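Suturing practice: thread length and stitch spacing

Toneleck
Apr 14, 2020
Been at the running stitch for 20 evenings now and my spacing still looks like a drunk hemmed a curtain. Where does everyone start along the cut? And how long do you leave the thread? Mine has opinions of its own.

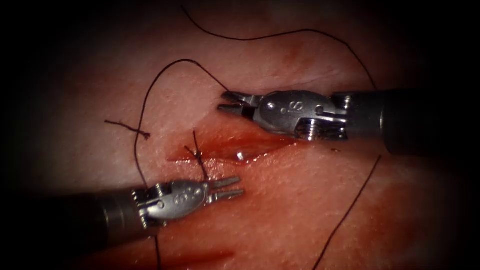
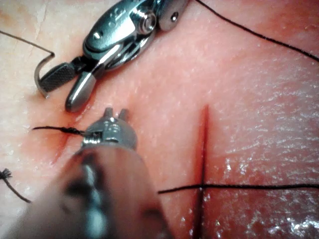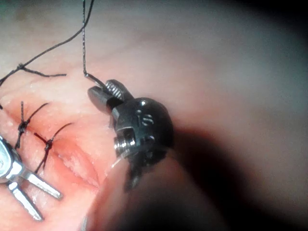
Dark suture in all three; the first has a closed stitch across the incision, the second shows the curved needle.

Esteves
Start at one end and work along. Starting in the middle is how you get a pucker at both ends. As for thread, cut it shorter than your pride allows.

Sirside
Disagree on the ends. For a short cut I put one in the middle first, then halve what's left. Never had a pucker — plenty of other disasters, mind.

Esteves
Halving is for interrupted stitches. The question was about a running one.

Sirside
Fair. I read the title and got excited.

Tindeck
I'd worry less about spacing and more about depth. Same bite each side or one edge rides up over the other like a badly shut drawer. And follow the curve of the needle. Pushing it straight just tears a bigger hole.

Toneleck
Depth is also terrible, thanks for asking. Will try shorter thread tonight. What length, though?

Esteves
Six inches for practice.

Sirside
Nine. Six and you're tying off with a stub.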